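FOR IMMEDIATE RELEASE

Senton Tea Fair Returns in October With 50 Tables, One Kettle Rule and No Scented Candles

The annual fair for people who own more teapots than cups moves to a bigger hall and asks everybody to please label their lids 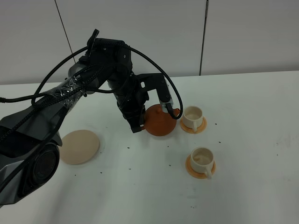 PUMEMTHORPE, October – The Senton Tea Fair will open its doors at 10 a.m. in the old Hernden Street drill hall, a building with high ceilings, good light and, after a long exchange of letters, working radiators. The fair has outgrown its previous home above the library, where visitors had to leave by the fire stairs so that others could come in by the regular ones.

This year 50 sellers, potters and growers have taken tables. Last year's fair drew 506 paying visitors, a figure the organizers know to be exact because the tickets were numbered by hand and the person doing the numbering complained at the time.

"We were told a tea fair in this town would appeal to a very small group," said Su-chen Fu, who founded the event and still answers its phone. "I've met the group. They brought their cousins."

Admission is $8 at the door and covers all tastings, the talks and a paper map, which was drawn by someone with strong feelings about where the oolongs should go. Children get in free if accompanied by an adult who can explain to them what a gaiwan is, or who is willing to find out.

What's New

The unglazed clay section has doubled in size. Potters will be selling small pots for oolong and dark teas, and three of them will take questions on seasoning a new pot, a subject on which they hold three positions. Visitors who already have a pot and are worried about it can bring it to the advice table between noon and 2 p.m. The advice will usually be to stop washing it with dish soap.

A lid exchange joins the program for the first time. Owners of pots without lids, and of lids without pots, are invited to leave the item on the long table near the stage with a name and phone number attached. The organizers received enough inquiries over the summer to believe that somewhere in the county there is a match for almost everything. Please measure the opening before you come. "It's sort of medium" was last year's most common answer, and it helped no one.

The Tosh Room, off the main hall, will host a quiet tasting of aged teas, seating a dozen people at a time. Talking is allowed, but comparing the tea to a forest floor is discouraged before the second cup. Sign-up sheets go out when the doors open and tend to fill by lunch.

The kettle rule remains in force. Each table may run one electric kettle, and only one. Readers who attended two years ago will remember the afternoon when the lights went out during a talk on patience. The hall's wiring is newer, but so are the kettles.

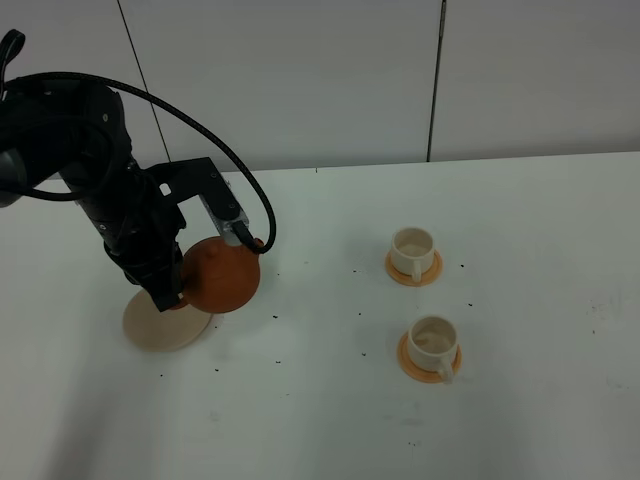
A round clay teapot with a small knob on its lid.

Talks and Tastings

The morning talk, "Your Water Is Fine, Probably," covers tap water, filters and the point at which a hobby becomes plumbing. In the afternoon, Fu will lead her regular session on buying a first teapot. It runs for 50 minutes and can be boiled down to this: pick it up, see whether it pours, and don't believe any story that comes with it.

"People want to hear that a pot is very old," Fu said. "Most pots are from a while ago. If it pours well and the lid stays on, you've done better than I did with my first five."

Lunch will be sold by the Hernden Street Bakery, which has promised scones and, at the request of several attendees, something that isn't a scone. Coffee will be available from a cart in the parking lot. The organizers bear it no ill will.

Scented candles, incense and strong perfume are not permitted in the hall. Dogs are welcome in the courtyard. Parking is free behind the building, and the bus from Pumemthorpe station stops across the street.

About the Senton Tea Fair

The Senton Tea Fair is a yearly gathering for tea drinkers, potters and small growers. It began as a swap meet in Fu's garage and moved when she needed the garage. Proceeds go toward hall rental and next year's fair, with anything left over spent on better folding tables.

Press Contact

Su-chen Fu, Senton Tea Fair, Pumemthorpe. Press passes are available on request and include tea. Calls are returned in the afternoon.

###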